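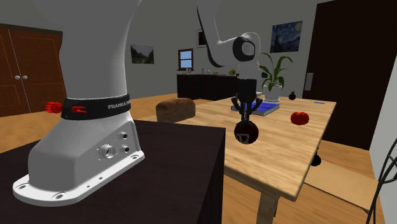

Simulating a Tabletop Pick-and-Place Cell Before Building It in a Shared Workshop

Project report, first term
Illia Stetsiuk and Volodymyr Shevchuk
2019-12-15

1. What we set out to do

The Donholm workshop is a shared space with benches, a drill press and a small room at the back that members can book. Our plan for the year is to set up a robot arm there that can pick objects off an ordinary table and put them down somewhere else on the same table. The arm is on loan to us from next term only, so we spent this term on two things: a simulation of the cell, and the steel pedestal the arm will be bolted to.

We call the control program Jarkico. It takes a target position, plans a path and opens or closes the gripper. The same program is meant to run in simulation and on the real arm with only the connection settings changed.

2. The simulated room

We did not want a bare gray floor with a cube on it. Members will use the cell with whatever is lying around, so we modeled a furnished room. The robot is a Franka Emika arm with a two-finger gripper, mounted on a dark pedestal next to a wooden dining table. On the table there are a loaf of bread, a notebook, a tomato and a potted plant, along with the object we used for most of the grasping work, a glossy black sphere. The furniture and the pictures on the walls came with the room model, and we left them in.

The plant was the most useful thing we added. Its leaves stick out in all directions, and the first version of the planner treated it as a thin cylinder and drove the arm straight through them. We now wrap it in a box that is larger than the plant. This wastes some space at the back of the table but we have had no collisions with it since.

3. Grasping the sphere

A sphere is a bad shape for flat fingers. If the gripper closes above the middle of the ball, the ball is pushed down and out. If it closes below the middle, the fingers can touch the table first. Our first grasp height was taken from the top of the object, which worked for the bread and failed for the sphere nearly every time.

Volodymyr rewrote the grasp step so that it uses the center of the object and then checks the clearance between the fingertips and the table. We also slowed down the last part of the approach.

We ran 110 trials with the new version, with the sphere placed at random within reach. The arm failed to lift and hold it in 20 of them. Most of the failures were near the far edge of the reach, where the arm is almost straight and the gripper comes in tilted. We have not fixed this. For now Jarkico refuses targets in that zone and prints a warning.

Friction is the number we trust least. We set it by hand until the results looked reasonable, and a real ball on a real table may behave differently.

4. The pedestal

The real pedestal is a welded box frame with a flat top plate. Illia cut and welded the frame in October from square tube bought at Hatov. The top plate was drilled twice. The first set of holes was marked from a paper printout that had been scaled to fit the page, and none of the bolts lined up. The second plate was marked from a printout with a ruler line on it, which we measured before drilling.

The frame rocked slightly on the workshop floor, so we added leveling feet. With those in, and about 50 kg of sand bags on the lower shelf, we could not make it move by pushing on the top plate. A moving arm will load it differently — we will repeat the check at low speed once the arm is mounted.

5. Remaining work

Before the arm arrives we need to paint the frame, run a separate power line to the back room and mount the emergency stop where a person sitting at the table can reach it. The workshop at Maksymiv has offered us a used stop button and its enclosure, and we still have to test both.

On the software side, the tilted approach near the edge of the reach comes first. After that we want to try the notebook, which is too wide to grasp across and lies flat. Volodymyr thinks it can be pushed to the table edge and gripped from there. Illia would prefer to stand it in a holder. Both will be tried in simulation next term.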